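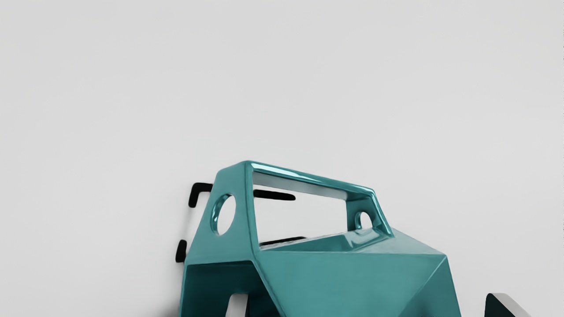

Re: Annealing PETG brackets - is it worth the oven time?

navwood_shopfloor
Posted Friday, 7:40 am
We run printed cable brackets in a packaging hall that gets hot in July. Ambient near the dryers is higher than I would like and the PETG parts creep under load. I have been told to anneal them. Oven is a Howells bench unit, setpoint 80 C, 2 hours, slow cool with the door shut. Parts come out shorter in X and Y and slightly taller in Z. Has anyone got a repeatable compensation factor?

tallow_and_tin
There isn't one. Shrinkage depends on the stress frozen in during printing, so it moves with speed, nozzle temperature and wall count. Measure your own part, same orientation, same spool.

k_ferrite
Disagree in part. If you lock the profile you can get a usable factor. I did 498 pieces on one profile with Stalano filament and the spread was small enough for clearance holes. Not for press fits.

tallow_and_tin
One profile, one filament, one shape. Thin arms and thick bodies don't move together. Your factor would be wrong on a part that has both.

k_ferrite
Agreed on mixed sections. I bury those in fine salt, packed tight, and ream afterward.

orrin-gauge
Wrong question, in my opinion. PETG is mostly amorphous. Annealing relieves stress but it does very little for heat resistance, and 80 C is right at the glass transition. If the load is constant it will creep again. Change the material. ASA or a filled nylon.

navwood_shopfloor
Nylon was ruled out over moisture. The hall is washed down every shift. ASA is possible but we have no extraction on the printer.

orrin-gauge
Then get it molded. What's the yearly quantity?

navwood_shopfloor
Almost 2,000. Previco quoted a tool and the price was not approved.

k_ferrite
Before spending on a tool, add a rib along the loaded arm and put a bigger fillet at the root. Creep follows stress. Also check that oven with a separate thermocouple - bench units can overshoot badly on warm-up.

navwood_shopfloor
Checked it this afternoon. Display says 80, probe on the middle shelf reads higher during the first part of the cycle. I will preheat, load after it settles, and print a ribbed version for comparison.

tallow_and_tin
Post the measurements with the orientation marked.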